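4. Shop-floor chores: picking a processor from a tray

4.1 Why we chose such a small job

Readers who have come with us this far through the laundry and the dishes may wonder why we now turn to something as plain as lifting a flat, square part out of a tray. Our reason is a practical one. When we visited the repair shop at Kardale in May, we asked the people at the benches which of their daily chores they would most gladly hand over to a machine, and the answer we heard again and again was the moving of parts from one holder to another. It is dull work, it is hard on the eyes, and it has to be done with care, as a processor that has been dropped or scraped along its edge may well end up in the scrap bin. A person learns to do it in a morning. We wanted to know how near a machine could come to that, using a plain two-fingered gripper and no tools made specially for the part.

There is a good deal of earlier work on putting parts into holes, and rather less on getting them out again. We think the second deserves more attention than it has had. A part that sits down in a pocket offers the fingers very little to hold, and the walls of the pocket are in the way just where one would like the fingers to go. Suction cups avoid much of this trouble, and we would not try to talk any factory out of using them. But the same arm in our study was also asked to fold towels and stack bowls, and we did not want to change its hand between one chore and the next - a person does not, after all.

4.2 The task and how it was set up

The arm begins each attempt from a resting position above the tray. It must find the processor, bring the open fingers down on either side of it, close them, lift the part clear of its pocket and set it down in another pocket. An attempt counts as a success only if the part ends up flat and the right way round. We were strict on this point, and a part left leaning on the lip of the pocket was marked as a failure even where a gentle tap would have seated it.

Figure 4 gives the view from the wrist camera with the fingers spread and the part between them. We used this view for the last stretch of the approach, where small errors matter most. The printed lines on the lid are too blurred to read at this range, so the controller cannot lean on them to tell which way round the part is sitting.
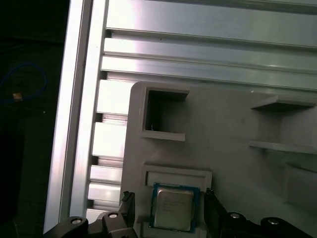
4.3 Results and what went wrong

We ran 1095 attempts in all, split between two controllers. The first, which we call Sallo, follows a fixed path and corrects it once from the camera before the fingers close. The second, Iltent, keeps correcting all the way down. Sallo was given 360 of the attempts and Iltent the rest. Iltent was the more dependable of the two by a comfortable margin, though it was also slower, and there were afternoons when we grew rather impatient watching it make up its mind.

Most failures happened at the moment of closing. If one finger touched the part before the other, the part tipped a little and then slid out of the grip on the way up. Tsutomu Koyama suggested closing the fingers in two stages, with a short pause at first contact, and this helped both controllers a great deal. Shiny lids gave us a second kind of trouble. Under the bench lamp a bright patch could hide the edge of the part, and the arm then came down to one side. Tetsuya Furukawa moved the lamp, which cured it for that bench, but we would sooner have a method that does not mind where the lamp is.

Setting the part down went better than we had feared. In only 11 attempts did a part that had been properly lifted end up the wrong way round.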